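Projects > Zadesia > Equipment > Progress reports

Mar 17, 2024
Prepared by Sosina Wolde

This report covers equipment purchasing and planning for the produce handling project since the last payment was released. It also sets out a change we are asking for in the second half of the budget. Spending figures are in the attached ledger and I only repeat them where a decision depends on them.

Status of purchases

The approved plan had two equipment lines. The first was hand-held grippers for recording handling demonstrations, with spare finger pads and headgear for the operators. The second was a pair of fixed arms from Charvát, to be bought once we had enough recordings to know what reach and grip the arms would need.

The first line is mostly complete. We ordered 12 hand-held grippers from Prollitz and all of them have been delivered. Two came with a loose finger housing and were exchanged under warranty at no cost to the project, apart from return shipping, which we paid and have booked under freight. The headgear order was split at the supplier's request. The first part is in use and the second is due in April.

The second line has not been started. Marcela Štefanec has a written quote from Charvát that holds through the end of April. It does not include mounting, the safety stop or the training day, and all three were in our original estimate as part of the arm price. She has asked for a revised quote with those items listed separately.

Use of the equipment

Recording is done in furnished rooms with ordinary tables and chairs, as described in the proposal. Operators work with one gripper in the hand and pick up, hold, turn and pass produce. We started with firm round items and have moved on to longer and smoother ones, where the grip has to be close to the middle or the item tips. Eggplant, cucumber and zucchini are now on the regular list.
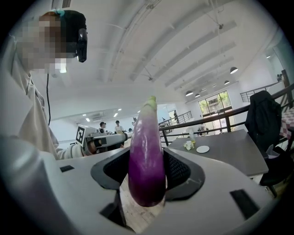

Weronika Czerwiński keeps the session log. It shows 398 completed recordings, of which 238 have been checked and accepted. Most of the rest are waiting for review. The ones rejected so far were mainly short recordings where the operator stopped early or the item was dropped before the task was finished. We had planned to have one person on review half time, and that is too little at the present rate. From next month Štefánia Šimko will also review, within her existing hours.

Wear and running costs

Finger pads are the main running cost. The textured surface picks up residue from the produce and has to be cleaned between sessions. We budgeted for one replacement set per gripper over the whole project. Going by the log, a set lasts about 174 recordings before the operators ask for a new one, so the heavily used grippers will need more than one change. Prollitz sells the pads only in full sets, left and right together. We asked for a price on a larger order and are waiting for the answer.

Cables on the headgear have been less of a problem than we expected. One was replaced. Produce costs are under budget, mainly due to buying from the market at the end of the day.

Storage needs attention. The grippers are kept in the boxes they were shipped in, and the boxes are wearing out. Two hard cases were not in the plan and we would like to add them.

Requested change

We ask for approval to move part of the arm budget as follows:

- a second supply of finger pads, quantity to be set when the Prollitz price arrives
- two hard cases for storage and transport
- one Charvát arm now and the second deferred to the next budget year

One arm is enough to test the recordings against real handling tasks. If the test shows that a different reach is needed, the second can be ordered to match. Ľubica Matoušek has confirmed that the Oltusetti workshop can take one arm without changes to the floor or the power supply. Two would need an electrician, and that cost is not in any line at present.

Open items

The insurance for the grippers covers them on our own premises only. We have asked for a price to extend it to other rooms where sessions are held. Until that is settled, outside sessions go ahead only where the host's policy covers visiting equipment.

We need a decision on the arm by the middle of April in order to place the order while the quote is valid. The pads and cases can be approved separately if that is easier.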